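How to clean and oil a wooden kitchen table

Contents
What you will need
Check the finish first
Clear and wash the table
Deal with marks and stains
Sand lightly
Put on the oil
Looking after it afterwards
Common questions

A wooden table that gets used every day loses its finish slowly. The middle goes dull, the places where people sit get lighter, and water starts to soak in where it used to sit on top. Most tables can be brought back with a wash, a light sanding and two or three coats of oil. The work itself takes a morning. The drying takes longer, so start on a Saturday if you need the table for work or school during the week.

What you will need

Washing-up liquid and warm water
Two soft cloths for washing and a stack of lint-free rags for oiling
Sandpaper in 120, 180 and 240 grit
A cork or rubber sanding block
Hard wax oil or a food-safe table oil
White spirit, if your oil calls for it
Rubber gloves
Old sheets or newspaper for the floor

I used Mandier table oil in the clear satin. Morin make a similar one that is a bit thicker and needs more wiping. Read the tin before you start, as drying times differ.

Check the finish first

This guide is for oiled or bare wood. Put a few drops of water on the table in a spot that doesn't show, such as near a leg on the underside, and leave them for ten minutes. If the water soaks in and leaves a dark patch, the wood is bare or the oil has worn away and you can carry on. If it stays in a bead, try the same thing in the most worn part of the top.

If the water beads everywhere and the surface feels like plastic when you drag a fingernail over it, the table is varnished. Oil will not go through varnish. It sits on top and stays sticky. You would have to strip the varnish off first, and that is a separate job.

Veneered tables can be oiled but should not be sanded with anything coarser than 240. Look at the edge of the top. If the grain on the surface doesn't carry on over the edge, treat it as veneer.

Clear and wash the table

Take everything off, including felt pads, clip-on lamps and cloth weights. Wipe the crumbs out of any joins with a dry brush. If the table has a leaf, pull it out and wash both sides of the gap, where old food collects.

Mix a small squirt of washing-up liquid into a bowl of warm water. Wring the cloth until it no longer drips and wipe along the grain. Go over it again with clean water and dry it straight away with a second cloth. Don't use spray cleaners with silicone in them. The silicone stays in the wood and the oil will dry in patches.

Leave the table overnight before sanding. Damp wood clogs the paper.

Deal with marks and stains

White rings from hot cups are in the finish and usually come out with the sanding. Dark rings have gone into the wood. Try the 120 paper on these, but sand a wide area around the mark as well or you will leave a dip that catches the light.

Grease spots need a different approach. Lay a piece of kitchen paper over the spot and press it with a warm iron for a few seconds at a time, moving to a clean bit of paper each time, until no more grease comes up. Felt-tip and crayon come off with a little white spirit on a rag. Plates with a rough, unglazed foot cause a lot of the fine scratches on a family table, and mats are worth having for those.

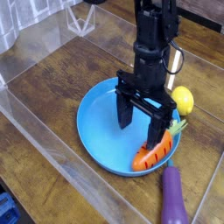

Sand lightly

Fold the paper round the block and work along the grain in long, even strokes. Never go across it. Start with 120 only if there are deep marks, otherwise start with 180. Finish with 240. Keep the pressure the same from end to end and ease off at the edges, which wear through quickly.

Vacuum the dust with the brush attachment, then wipe with a barely damp rag. Let it dry.

Put on the oil

Stir the tin, don't shake it. Pour a small amount on to a rag and rub it in along the grain, one section at a time. A thin coat is what you want. Wait for the time on the tin, usually 15 minutes, then wipe off everything that hasn't soaked in. Any oil left sitting on the surface will go tacky.

Leave it overnight and put on a second coat. Very dry wood may need a third. After the last coat, keep the table clear for 48 hours and keep water off it for 7 days.

Lay used rags flat outdoors to dry before you bin them. Rags soaked in oil can heat up and catch fire if they are left in a heap.

Looking after it afterwards

Wipe up spills when they happen and use mats under hot dishes. One thin coat of oil every 3 months keeps a busy table in good order, and twice a year is enough for one that is only used for meals. Do the underside once when you first oil the top. It helps to stop the boards from bending.

Common questions

Can I use olive oil?
No. Cooking oils don't harden and they start to smell.

The table is still sticky after two days. What now?
Rub it down with a rag and a little white spirit, wipe dry and leave it for another day with a window open.

Does the oil change the colour?
Yes, a little. It will look much like it does when wet. Test the underside first.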